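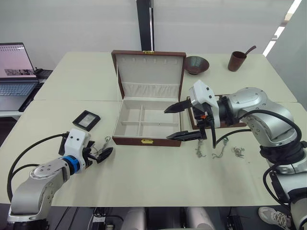

Thesis is in. 119 pages, printed, bound, handed over the counter at ten to four with the office shutting at four. Been asleep on and off since. Quick post before I forget the lot.

Print this post | E-mail to a friend

For anyone new, I've been doing the control engineering masters at Fluvardale part time, evenings mostly, and the project was the hot water loop in the old teaching block. Long pipe. Valve at one end, sensor at the other, and a delay in between that makes everything you do feel like shouting down a well. Open the valve, nothing. Open it more, nothing. Then it all turns up at once and you've overshot.

Everyone's first go is a plain PI controller, mine too. Tuned it by the book and it swung up and down all afternoon. Turned the gain down until it behaved, and then it took so long to recover from somebody opening a door that you might as well have had no controller. So on to the Smith predictor, where you run a model of the pipe alongside the real one and let the controller act on what the model says is coming. Lovely on paper. Lovely in simulation as well, obviously, because in simulation the model IS the pipe.

On the real loop, not lovely. The delay moves. Flow drops at night when half the radiators shut off, delay gets longer, model doesn't know. I lost most of December to this. Ended up measuring flow and scheduling the delay from it, which sounds clever and is really a lookup table with 15 rows. Chapter five is basically the story of that table. 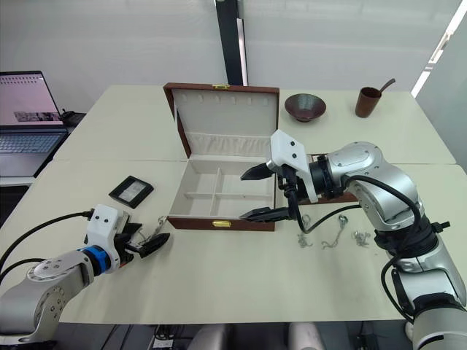
Dinesh Annamalai read the draft and told me chapter five should have been chapter two, that no examiner wants to wade through a history of dead time compensation before finding out what I did, and could I please stop saying "robust" when I mean "it worked when I tried it". Fair. I took out most of the robusts. Left the order alone, there wasn't time to move teh figures.

Usha Gowda is supervising and was much kinder, though she did cut 3000 words from the literature review in one sitting. Red pen, whole pages. I kept them in a file called maybe_later and I will never open it.

Things I'd do differently. Log the flow from day one, I only started when it went wrong. Write the methods bit while doing the methods. Put units on every axis the first time, I redid the step responses twice becuase of this. Keep the model dull, first order plus delay was plenty and my fancy third order one was worse at night anyway.

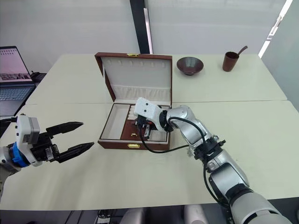 The viva is the next thing. Themba Coetzee is internal examiner and is known for asking people to sketch a Nyquist plot on the board with no notes, so that's my evenings gone again. I can do the one without delay. The one with delay spirals in to the origin and mine always looks like a snail. Need to practise gain margin by hand too, haven't done it since the second exam (83 per cent, and I've forgotten every bit of it).

Also owe Karthikeyan Varma his textbook back, with apologies for the tea on the root locus chapter. More when I've got a date.

Search this blog Enter keywords Go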